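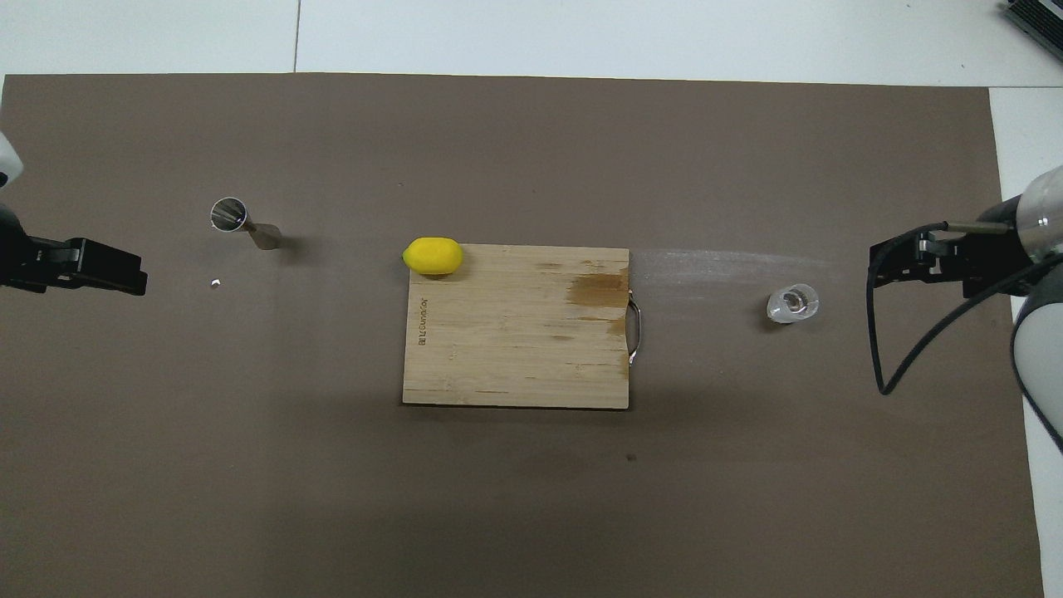
One of the practice tables at Courtois, with the board, the lemon and the steel cup out.

I worked behind bars for most of my twenties and I still do the odd wedding when Courtois are short. So when people ask me whether a robot could do bar prep, I have an opinion, and it has changed a bit this summer.

Courtois make up drinks for other people's events. The drinks part is done by staff in black shirts in a marquee or a hotel function room. The prep part is done the day before, in a plain unit behind the ring road. Fruit is cut, syrups are measured out and bottled, garnish goes into tubs with the lids taped down. A wedding of 300 means a long afternoon with a knife. In July the unit got through 2000 lemons, according to the wall sheet, and most of them went past Salvador Veloso.

Salvador has done prep there for longer than anyone. He is quick, he has a bad right wrist, and he dislikes being asked about either. When the firm agreed to let Tedmont set up two pairs of arms in the side room, he was the one asked to help teach them. He got a small rise for it. I think it should have been larger, and I will come back to that. 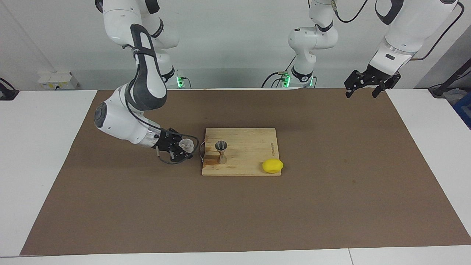 Cledurbridge, 2018-09-15

The first thing I noticed on my visit was how much of the work was picking things up. I had expected cutting. A person who does prep doesn't think of "put the jigger on the board" as a task. You reach and it's there. For the arms it is a piece of work with a start and an end, and it has to be gone over many times with the jigger in different places. Standing up is one problem and lying on its side is another. A lemon sitting half over the edge of the board is a third, and Salvador says he would never have thought to mention it, as he has been nudging lemons back from the edge for years without knowing he did it.

That is my main argument, so I may as well put it here. The knowledge in a job like this is worth a good deal, and the people who have it have never been paid as if it were. It has been called unskilled for as long as I can remember. Then somebody tries to get a machine to do it and has to sit next to the prep man for weeks writing down what he does. If it has to be written down at that length, it was a skill the whole time.

Gaëtan Poulain runs the unit, and he doesn't agree with me on all of this. His view is that Courtois pay what the trade pays and that the arms are there to take the dull end of the job. He has trouble filling prep shifts. Two starters left in July before they had been there a fortnight, one of them at lunch. He wants the arms to lay out and clear down, and perhaps to pour measures later on, and he wants people on the knives and on the tasting. He told me the hours wouldn't be cut. I believe he means it. I also know that he doesn't set the budget, which is done at the Amham office, and that Amham has never had to tape down a tub of lime wedges.

So I would like it in writing. I don't think that is a rude thing to ask of a firm you like. If the plan is that nobody loses hours in the first year, then put it on paper, sign it and pin it up by the rota. If the plan is something else, the prep staff ought to hear it before they have finished teaching the thing.

The money is my other complaint. Salvador's rise runs for as long as the teaching does, and then it stops. Whatever the arms have learned from him stays with them and goes on being used, in that unit and possibly in others. I asked Gaëtan if anyone had thought about this and he said it had come up once. A cook who hands over recipes to a chain will usually get a fee for them. I can't see much difference between a recipe and knowing how to keep a board clear while you are using it. A one-off payment at the end of the trial would be fair, and it wouldn't ruin anyone.

I don't want to make out that it is all bad, as it isn't. The clear-down at the end of a prep day is miserable. Your hands are sore with juice in every nick, you have been on your feet since seven, and there are still boards and measures to be gathered up and put where the next person can find them. If a pair of arms could do that while I was on my way home I would shake them by the gripper. Salvador, who is ruder about the project than I am, says the same. His doctor told him two years ago to lift less, and there was no way of doing the job that let him.

There is also the matter of company, which I didn't expect to care about. Prep is dull, but you do it across a table from somebody, and most of what I know about the trade I was told over a crate of oranges. The side room is quieter. When Salvador is in there he has one engineer with him, a polite woman who eats her sandwiches at the bench, and the rest of the crew are through the wall. He has started taking his tea break in the main room again, ten minutes late, so that he overlaps with the others. If the side room grows, and Gaëtan thinks it will, that wants some thought. A rota where people swap between the two rooms each day would do it. At present it is always the same man.

As for speed, I am not going to pretend I know where this ends up. What I saw was slow next to a person, and I have been told before that something slow would stay slow — card machines, for one. Courtois have 600 covers booked across one weekend next month and all of the prep for it will be done by hand. The year after, who knows. I would sooner the staff argued their terms now, while the firm still needs them to explain what a lemon does near the edge of a board, than later on when it doesn't.

I put most of this to Salvador before I wrote it. He agreed about the money, shrugged at the rest, and asked whether I was free for the weekend of the 600. I am down for both days.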